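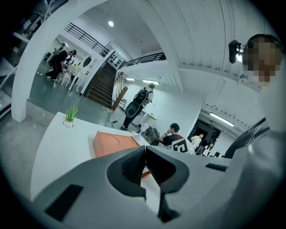
Gripper trials: the questions I keep getting

I've been comparing hand-held grippers since October, and my inbox has turned into the same handful of questions over and over. So I've put my answers in one place. I'll add to it when something changes.

Which grippers did you try?

Three so far: the Brumberg two-finger with soft ribbed fingers, the Bondell parallel jaw with flat rubber pads, and an older Hartono that I mostly keep as a baseline. All of them are the kind you carry around and squeeze yourself, with a camera on the tool, so you can record a grasp without an arm attached.

Soft fingers or flat pads?

Soft, for most of what I do! I ran 70 grasps with each on the same mix of stuff (boxes with lids, mugs, small plant pots, a bag of rice that I now hate) and the soft fingers dropped 4. The flat pads dropped 9. The pads were better on thin things, though. If your day is mostly cards and envelopes, get the pads and don't look back.

Does the ribbing on the inside of the fingers matter?

More than I expected. I borrowed a smooth pair to check, and glossy boxes slid right out of them as soon as I tipped my wrist. The ribs do pick up lint, so I wipe mine down with a damp cloth before every session.

My fingers don't close evenly. Is the gripper broken?

Probably not. Take both fingers off, check that nothing is stuck in the mounts, put them back and tighten each side a little at a time. Then run the zero routine again. I skipped that last step for weeks and blamed the motor the whole time — sorry, Brumberg.

Do you have to test in a quiet, empty room?

Nope, and I'd say don't. My first recordings were all done against a blank wall and the tracking looked fantastic. Then I took the same setup somewhere with people walking by, stairs, railings and ceiling lights, and found out which settings were any good. Try both before you trust a number.

How long does a battery last?

I get nearly 6 hours out of the Bondell. The Hartono gives up well before lunch if I start at 8 a.m., but it's had a hard life.

Which controller are you using?

The Flemton board, for all three. It's not the cheapest, but it talks to every gripper I own and the log files open in a plain spreadsheet. Update the firmware before you do anything else (the version mine shipped with mixed up the open and close limits).

Can I put the same fingers on a robot arm later?

With the Brumberg, yes, you just need the adapter plate. Bondell uses its own bolt pattern, so you'd be making a plate yourself. I haven't tried the Hartono on an arm and don't plan to.

Can you share your recordings?

Not the video, sorry. I'm happy to send the grasp logs and my settings file if you write and tell me which gripper you have.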